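Recording Kitchen Tasks with a Hand-Held Gripper: Workshop Tips

Brollside Workshop Notes, September

The following advice is drawn from the Stirico study, in which household tasks were demonstrated by hand and the recordings used to train a kitchen robot. It is intended for groups preparing sessions of their own.

Setting up the table

Choose a long table with access from both sides. Small everyday items may stay where they are. In the Stirico trials, policies trained on fully cleared tables failed more often once a plant or a cloth was present, and the mixed setting is now standard at Brollside.

Draw the blinds before a morning session. Strong window light behind the object hides its outline, and a kettle or cup in a pale finish is the first to suffer.

Handling the object

Close the fingers slowly and hold the grasp for 2 seconds before any movement. Where a second person steadies the object, that person should reach in from the side and keep the hand behind it. Empty all vessels beforehand.

Approach a handle from more than one direction over the course of a session. Operators tend to settle into a single comfortable angle, and the trained policy inherits it.

How many demonstrations

The study compared sets of 13 and 60 demonstrations per task. The larger set gave steadier grasps on rounded bodies — the gain on flat-sided boxes was small. Groups with limited time should therefore spend it on kettles, jugs and bowls. Change operators after some 7 recordings, as tired wrists produce uneven paths.

Care of the gripper

Wipe the finger pads with a dry cloth between objects. Check the jaws for play at the start of each session and enter the result in the Nuchit log. Recordings made with a loose jaw should be set aside and marked accordingly.
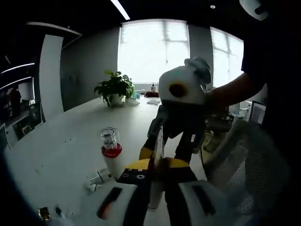

Jerach: We followed the advice on changing operators and our paths did get smoother, but the grasp angles varied much more from one person to the next. Did the study keep left-handed recordings in the same set, or train on them separately?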